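From: Vasylyna Savchuk
To: toy-library list
Subject: Re: [toy-library] Water play sets: what goes back in which container

Replying to the list and not only to Nillitz branch, as the same question has come in from Drorell.

> We received set 393 back from a family on Tuesday and the contents were
> spread over three bags. The card in the lid lists "tray, buckets, net,
> small parts" and does not say which small parts belong in which bucket,
> or whether the net is packed in the tray or next to it. Our shelf copy of
> the sheet is the old Skollov one and does not mention a cup at all.
> Before I write a new card I would like to know:
>
> - is there a fixed layout or does each branch decide
> - do the net and the tray travel together
> - what do we do with pieces that are damp when they come back
> - is the clear cup part of the set or did it come from somebody's kitchen
>
> I would also like to retire the drawstring bag. It holds water at the
> bottom seam and the last one had to be thrown out.
>
> Nillitz desk

Taking these in order.

Layout. There is a fixed one, but it was only ever written down for the large sets. The small sets (tray and two buckets) were added later and inherited the lid card from Skollov with the large items struck out. That explains the vague wording. Please treat the following as the layout for small sets until the sheet is reissued in June.

1. Tray at the bottom of the crate, open side up. Do not turn it over to save height. The crate lid closes on it either way, and upside down it traps whatever water is left under it.

2. Buckets side by side in the tray, upright, not nested. I know they nest. They also stick, and Nechyporuk has two pairs that were pulled apart with enough force to bend the handle lugs outward. A bucket with a bent lug still holds water, but the handle comes off when it is lifted full, and we then get it back marked "broken".

3. Small parts in the buckets. Animals and shapes in one, everything else in the other. Which color gets which does not matter as long as the card for that set says the same thing every time. If your two buckets are green and pink, write "green" and "pink" on the card and leave it at that. Do not write "large" and "small", as the difference is not obvious to a family packing up in a hurry.

4. Net last, hoop flat across the tops of the buckets, handle along the long side of the crate. Nothing goes on top of the hoop. A hoop that has been stored under weight goes oval and stays oval.

Net and tray. They travel together, always. A tray without a net gets used as a drip tray and a net without a tray gets used outdoors, and neither comes back in a state that can be lent. If one of the pair is missing at check-in, hold the whole set and mark it incomplete. Do not lend a net out of another set to cover the gap. This was done at Drorell in the spring and we then had two incomplete sets on the register.

Check the mesh at every return. Small pieces catch near the rim, where the mesh meets the hoop, and they are easy to miss if the piece is close in color to anything behind it. Hold the net over one of the buckets, turn it hoop down and run a finger around the inside. Do not shake it. Shaking pulls the mesh off the rim before it frees the piece. If a piece has a fin or a loop that has gone through the mesh, push it back from the outside with a fingertip. Cutting the mesh to free it counts as damage on our side and cannot be charged to the family.

Damp pieces. Nothing goes into a closed crate damp. For the tray, wipe the inside with a dry cloth and then stand it on end for the rest of the session. A glossy interior looks wet under the desk lights when it is dry, so go by touch. The corners are the slow part. On trays with raised feet, look at the underside as well.

Hollow animals are squeezed out over the sink, hole down, until no more water comes. If what comes out is cloudy or has specks in it, discard the piece and enter it as a consumable. We do not bleach them. It was tried, the specks came back, and the plastic went chalky. Solid pieces need only a towel.

Nets are hung by the handle, hoop at the bottom, overnight. At Nechyporuk they use the coat hooks, which is fine if the coats are elsewhere.

The cup. Yes, it belongs to the set. It was added when parents asked for something to pour with that the child could see through. It is not on the Skollov sheet, which is older than the cup. It is a plain clear plastic cup and the branches replace it from stock, so do not chase a family for one. If the rim has split, bin it. It packs inside whichever bucket has fewer parts in it, right way up.

The bag. Agreed, retire it. I would go further and take the bags out of the small sets entirely at all branches. Parts loose in a bucket are quicker to check than parts in a bag, and the check-in person sees a wrong piece at once. Keep the bags for the dry sets, where they do no harm.

On laying out for check-in. The desk at Nillitz is narrow and I understand the temptation to check parts straight from the crate. Please use a table. Tray on the left, buckets to the right of it, back one and front one, cup at the far right, net last. Keep the net handle pointing toward the person who is checking, so that the hoop can be turned over without lifting it across the other items. A white or pale surface is best for this, as most of the parts are bright and the white ones go into the tray where they show up against the color.

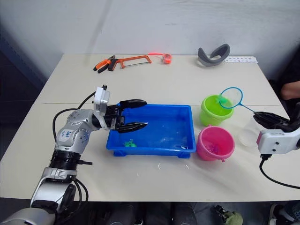 Small set on the check-in table: blue tray, pink and green buckets, net with a green piece still in the mesh, clear cup at the right.

With this arrangement the check goes in one direction and you do not handle the same item twice. Tray first: anything lying in it is moved to its bucket. Then the front bucket, then the back one, then the mesh. Tick the card at each step and not at the end. When two people are on the desk, one handles the parts and the other holds the card, and they do not swap halfway.

On the card itself. Proposed wording for the small sets, to be copied as it stands with the set number filled in:

 SET ___
 Tray (1)
 Bucket, color ______ : animals and shapes
 Bucket, color ______ : other parts
 Net (1), mesh empty
 Cup, clear (1)
 All parts dry before the lid goes on

"Mesh empty" is there on purpose. If it is a separate tick it gets done. The number of small parts is left off the printed card because it differs between sets. Write it in pencil on the back and correct it when a piece is discarded, with initials.

Laminated cards last 2 seasons in a wet set, less if they are kept under the tray. Tape the card inside the lid, along the short side, text facing in. Plain paper behind tape does not work and I have a folder of illegible ones if anyone wants to argue the point.

Open items:

- Drorell to confirm whether the short net handles fit the new crates lengthwise. Mine do with 6 mm to spare.
- Nillitz to send me the part count for 393 once it has been sorted, so the register can be corrected.
- Nechyporuk to say whether the bent buckets are being kept as spares. If so, take the handles off so they are not lent by mistake.

Corrections to the layout before the June sheet should go to the list, please, and not to me alone. The last round was done in private mail and two branches ended up with different versions.

Vasylyna Savchuk
Register and repairs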